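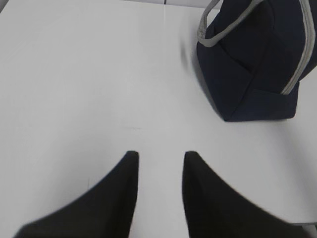 Filed under: Course Materials / Museum and Gallery Studies

Session 7: Artist-run archives

Reading: Hviid's chapter on the Rastell collection, first half only.

An artist-run archive usually starts as storage. Kvaran began with 200 exhibition posters kept by Malou Norðdahl in her studio, and took on letters, slides and sound tapes later. It now holds 2,000 items and still has no paid staff.

Terms to know: provenance, deposit agreement, finding aid. A deposit is a loan – the artist keeps ownership and can ask for the work back.

For the seminar, compare the access rules at Kvaran and Gustamska. Who may see unpublished letters, and who decides?

Written task: 2 pages on one archive, due in January. Send it to Nanna Bisgaard.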